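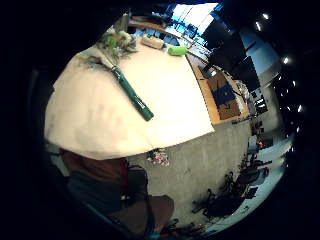

Womumcombe 手作教室 物料组
2025年12月23日,星期二 布西西韦·恩格尔布雷希特(Busisiwe Engelbrecht)

第三节 开课前布桌、备花、收场

上一节讲钥匙和登记,没看的先回去看。本节给带花束课的人用,新人第一次带课请有老人陪着。赶着写的,有错直接在群里说。

3.1 桌子

1. 先开灯,再开窗。窗只开靠走廊那扇,另一扇把手松了,别碰。
2. 折叠桌从墙边推出来,两个人抬,不要一个人拖。地板去年刚补过。
3. 桌腿掰到底,听到咔一声。四条都要听到。没声就是没卡住,重来。
4. 桌面用湿布擦一遍,再用干布擦一遍。有胶印的用刮片,平着刮。
5. 桌距留够一个人侧身走过去。靠水槽那排多留一点,课上总有人端着桶来回走。

注意:桌腿卡扣夹手。手放横杆上,不要放在折角里。Zanele 十一月夹过一次,青了一个礼拜。

说明:桌面是浅色的,叶汁、染色花的水沾上当场擦。过夜就难弄了。不许用漂白水,不许用钢丝球。

3.2 桶和水

1. 桶在水槽下面。先闻,有味道的重新刷。
2. 每桶加水到内壁那条线。没有线的桶是借来的,不用,放一边。
3. 保鲜粉每桶一包,先放粉后放水。搅匀。
4. 叶材和主花分桶。银叶类单独一桶,水要浅,泡深了茎会烂。
5. 桶外面贴纸条,写品名、到货日。字写大点,用油性笔,水性笔一碰水就糊。

水温:常温就行。花头耷拉的可以用温水醒,茎底斜剪一刀再放,放阴凉处,两小时后再看。还是不行的挑出来做练习用,别发给学员。

注意:桶装满以后不要提,用小推车。推车刹车在左后轮,停稳再踩下去。

3.3 工具包

每人一份,从 Tijani 柜的上两层拿,一共48份。不够的话下层还有几份旧的,剪刀钝,先磨再发。

1. 打开检查:剪刀、去刺夹、麻绳、防水胶带、围裙。
2. 剪刀开合几下。发涩的滴一滴油,擦掉多余的。
3. 胶带头折一个小角,不然学员找头要找半天。
4. 缺东西的包不要发,放红筐,写上缺什么。
5. 发完在本子上签名,下课收回再签一次。两次都要签!

左手剪刀另放,在柜门内侧挂着,谁要谁拿,用完挂回去。小朋友班只发圆头剪,去刺夹由老师统一操作。

3.4 花束课的扎法(带课流程)

1. 叶材先去底叶,手握的那一段要干净,一片都不留。
2. 主花放中间,叶材往外斜着加,一个方向转。转错方向的话茎会打架,拆了重来比硬掰快。
3. 每加三四枝,举起来看一下正面,再看一下侧面。
4. 高度差不多了,用麻绳在握点绕三圈,拉紧,打死结。
5. 茎底剪齐。绑好立在桌上试一下,能站住就算过。站不住的,把茎再往外旋开一点。
6. 需要包握柄的,胶带从上往下缠,边缠边拉,拉了才有粘性。尾巴收在背面。

说明:胶带颜色以当次材料单为准,不要自己换。客人订的单子尤其不能换,问过 Charmaine 再说。

注意:麻绳拉太紧会勒断软茎。郁金香、洋牡丹这类用手感觉,绳子不动就够了。

时间安排:讲解短一点,示范一遍,剩下的都给学员动手。整个扎法部分约23分钟,超了就把拍照环节往后挪,不要砍收场。

3.5 订料

1. 叶材和主花找 Nernasico,下单截止是开课前三天中午。
2. 耗材(胶带、绳、包装纸)找 Pankaj Saxena,他每周一统一报。
3. 下单写人数,不要写束数,上次就是写混了,来了142枝尤加利,桶都不够放。
4. 到货当面点,坏的拍照发群里,当天发。隔天供应商不认。
5. 临时加人,每加一个多备两枝主花。

退货、换货的表在共享盘「Varkuron」文件夹里,第二个表格,别填成第一个。第一个是旧版的,还没删。

3.6 收场

1. 先收剪刀。数目对了再让人走。
2. 花脚料进绿桶,包装纸进蓝桶,铁丝单独放铁盒。铁丝混进绿桶会被退回来,退过两次了。
3. 桌面湿擦、干擦,同 3.1。海绵用完拧干立起来放,不要平摊在桌上。
4. 水桶倒空,倒扣。水槽滤网拿出来磕干净再放回去。
5. 剩下能用的花,单枝的留给下一班,散的学员可以带走。
6. 地面扫一遍,门口那块垫子掀起来也扫。
7. 折桌。先松卡扣再折,顺序不要反。折好靠墙,面朝里。
8. 关窗、关空调、关灯。锁门拉两下确认。

注意:地上有水的时候先放黄牌再拖。拖完黄牌留着,干了才收。

3.7 常见问题

桌子晃:多半是卡扣没到位,回 3.1 第3步。还是晃,看脚垫,掉了的脚垫在 Tijani 柜最下层的小盒里,11号那种。

花第二天就蔫:查桶。桶没刷干净比什么都要命。再查有没有放在暖气旁边。

胶带不粘:没拉开。或者手是湿的,擦干再来。

柜子打不开:往里推一下再拧钥匙。别使劲,断过一把。备用钥匙在 Precious Mabaso 那里,下午五点后她不在,要提前拿。

学员划伤手:急救盒在门后。小口子冲水贴创可贴,深的压住,马上打电话给值班的,事后补一张记路。

工具包少一件:先翻绿桶,再翻围裙口袋,八成在围裙口袋里。

材料不够发:两人合一份先做着,带课的去备料间找替代叶材,替代的种类写在白板上,方便下次补单。

第四节讲染色课,桶和围裙都是另外一套,不能和本节的混用。染色课的手套型号还没定,定了再补进来。

联系:物料组 Busisiwe Engelbrecht,教室前台转 | © Womumcombe 手作教室 版权所有 | 返回顶部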